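Category: Home and Kitchen > Countertops and Surfaces

Acceptable period between sealings for a marble countertop in a shared kitchen

Chaltu Hailu

I am responsible for the upkeep of a residents' kitchen in a building of 38 apartments. The kitchen was refitted last year, and the countertop chosen was white marble with a polished finish. The installer sealed it on completion and left a single page of instructions stating that the stone should be resealed "as required." No period was given, and the installer has not replied to two letters requesting clarification.

The kitchen is used daily. Residents prepare vegetables, fruit and, on weekends, larger meals for family gatherings. A dull ring has appeared near the sink, approximately the size of a drinking glass. I would be grateful for guidance on the following matters: how often sealing should be carried out, whether the ring is a failure of the sealer, and whether residents should be required to use cutting boards at all times. The house rules are to be reissued in November and I wish the wording to be correct.

Hagos Abdella

The ring you describe is most likely an etch mark. Marble contains calcium carbonate, which reacts with acids such as lemon juice, vinegar, wine and tomato. The acid removes a very thin layer of the polish, and the surface then appears dull when viewed at an angle. A sealer of the usual penetrating kind slows the absorption of liquids into the stone. It does not prevent etching, and a newly sealed countertop will etch as readily as an old one.

To determine whether sealing is due, place a small amount of clean water on the stone in an area that receives regular use and leave it for 15 minutes. Wipe it away. If the stone beneath has darkened, the sealer is no longer performing and should be renewed. Let the area dry fully before any product is applied. In a kitchen used as heavily as yours, I would carry out this test every 3 months and would reseal only when the result calls for it. 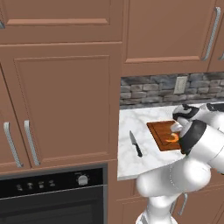 Cidham, 2019-10-08

With regard to cutting boards, I would make them compulsory in the house rules. A knife will scratch polished marble, and the juice of cut fruit may sit unnoticed against the stone. Wooden boards should be lifted and the countertop beneath them wiped after each use – moisture held under a board is a common source of dark patches. Small rubber feet are helpful where the board permits them.

Daily cleaning should be limited to warm water and a mild dish soap, followed by a dry cloth. Products containing vinegar, lemon or bleach should be removed from the kitchen altogether.

A light etch may be improved with a marble polishing powder, used in accordance with the maker's directions. If the mark can be felt with a fingernail, a stone restorer should be engaged.

Berkay Canpolat

We reseal once a year and have had no complaints. I do not believe the water test is necessary.

Hiwot Demissie

I agree with the first reply in most respects. One point should be added. Before any sealer is purchased, please establish which product the installer used. Our association applied a second product over the first and was left with a cloudy film, the removal of which cost 67 dollars in materials alone. The supplier of the stone may hold a record if the installer does not respond.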